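4.2 Moving through the flat: what residents told us about floors, passages and benches

We had gone into the Gretbridge interviews expecting to talk mostly about heating bills and noise from the neighbours, and for the first few visits that is how our question sheet was laid out. It was Jayanthi Pillai, listening back to the October recordings, who noticed how often people drifted away from the question and began talking about walking. They told us about getting from the bedroom to the kettle in the dark, about the corner they always clipped with a hip, about the stretch of floor that a grandchild had claimed for toy cars. We rewrote the sheet after that, and the material in this section comes almost wholly from the second version.

The survey drew 1,182 returned forms across the Gretbridge and Nollen estates, and from these we invited 10 households to a longer conversation at home. Most of them were generous with their time, and more than one visit ran well past lunch. What struck us in these conversations was how little people cared about the size of a room compared with the way one room led into the next. A retired bus driver in Nollen described her old place as "bigger on paper", and then spent a good while explaining why she would never go back to it. Her old kitchen had two doors and no proper wall to put anything against, so everybody walked through her cooking.

Passages came up again and again, usually with some affection. Earlier writing on small dwellings tends to treat the corridor as waste, as floor area that is paid for and not lived in (we took that view ourselves in the pilot report, and are glad of the chance to soften it). Our residents used theirs for drying clothes, for stretching a sore back, for phone calls, and in one household for teaching a very patient greyhound to turn around. The wide passage that runs past the kitchen in the Brutwood plans was the layout people picked most often when we laid the drawings on the table, even though it takes space from the living room.

Colour mattered more than we had planned for. Several of the older residents favoured a pale floor against a darker wall, and told us they felt surer of their footing where the line between the two was plain. Sreekumar Arumugam has since gone back through the forms and found 460 written comments that mention flooring in one way or another, a good many of them about grain, glare and the colour of crumbs.

The kitchen bench was the other favourite subject. People spoke of it as a neighbourhood, with the toaster in its settled spot and everything else shuffling about to make room. Blandine Marchal's notes record a lively half hour in one home on whether a toaster belongs by the wall or by the plates, with the two householders no closer to agreement at the end.
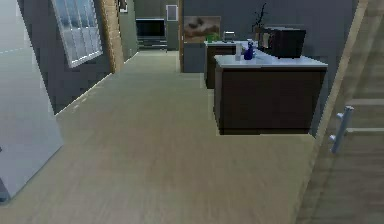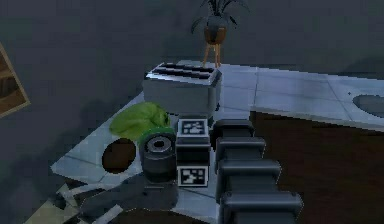

Figure 4. Simulated interiors: pale wood-look floor leading to a dark grey back wall (first view); silver toaster with two long slots (second view).

Storage is harder to write about, as people were shyer about their cupboards than about anything else we asked. Tarmo Vanags found it helped to leave the topic until after tea had been offered, and to let the resident open the doors in their own time. Even so, we have fewer answers here than we would like, and those we do have lean towards the tidier households. Section 4.3 takes up what we could learn about hall cupboards, with the Menon estate added for comparison.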